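Plondley weighs more hand-held grippers, but the savings case is thin

Mon 4 December

Plondley, the equipment refurbishing firm, wants to spend next year's automation money on hand-held grippers before it has bought a single robot arm. The plan went to department heads last week, and not all of them came away convinced.

Under the proposal, the company would add 25 pairs of grippers from Takovel to the few it has had on trial since October. Workers hold one in each hand and do ordinary handling jobs with them, and the recordings are meant to train arms that would be bought later. Keyboards come first, as they pass through the building in large numbers and cost little if one gets dropped.
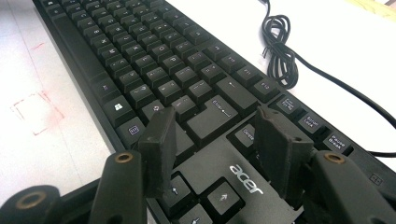 Gripper fingers at the right-hand end of an Acer keyboard.

The pitch is easy to follow. Arms are expensive, grippers are cheaper, and recordings made now could be used on whichever arm the company picks. Takovel's quote includes spare fingers for one year and two days of training on site. It does not include storage for the recordings, or the hours of the people who make them.

Those hours are the sticking point. The draft budget puts 61 percent of the first-year cost under equipment and leaves the rest as a single line called "operations." Sawsan Mansour, who runs purchasing at Plondley, has asked for that line to be broken up before she signs anything.

"I can tell you what a gripper costs," Mansour said. "I can't tell you what 200 hours of somebody picking up keyboards costs, and that's the part we'd be paying for every month."

She also wants to know what happens if the arms never arrive. The plan names the Gurnen, a two-armed bench model, as the likely purchase, but there is no signed order and no firm delivery date. A rival quote from Xenos was left out of the comparison table. Its arms use a different finger shape, and the plan says only that recordings made with the Takovel grippers "should transfer." It gives no test results to back that up.

What the trial work involves is simple enough to explain. The worker takes a keyboard by its two ends, lifts it, and sets it down again. Cables make the job harder, and most of the keyboards that come in still have one attached. The plan sets aside no extra time for cabled items, though it lists them as the main reason the job is hard to automate.

There is wear to think about, too. Finger blocks get scuffed with use, and once the spares in the quote run out, Plondley pays list price. Mansour's office has asked Takovel how long a set is expected to last under daily use – so far the answer has been that it depends on the task. 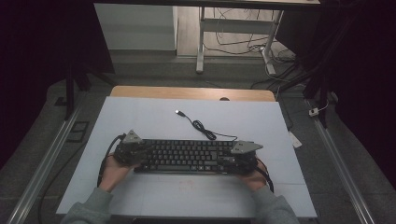
What happens next

A smaller version of the plan is now going around. It would hold the order to four pairs, run them through the spring and put off any decision on arms until the recordings have been tested on a loaned Gurnen. Supporters of the full order say that would cost Plondley the volume discount, which Takovel has promised only until the end of the month.

Discounts with a deadline have been seen here before. The firm's last automation purchase, a label sorter, was also approved in a hurry, and it ran at 70 percent of its promised speed for most of its first year.

Mansour said she would back the smaller order if the labor costs were written out in full. The revised figures are due before the winter break.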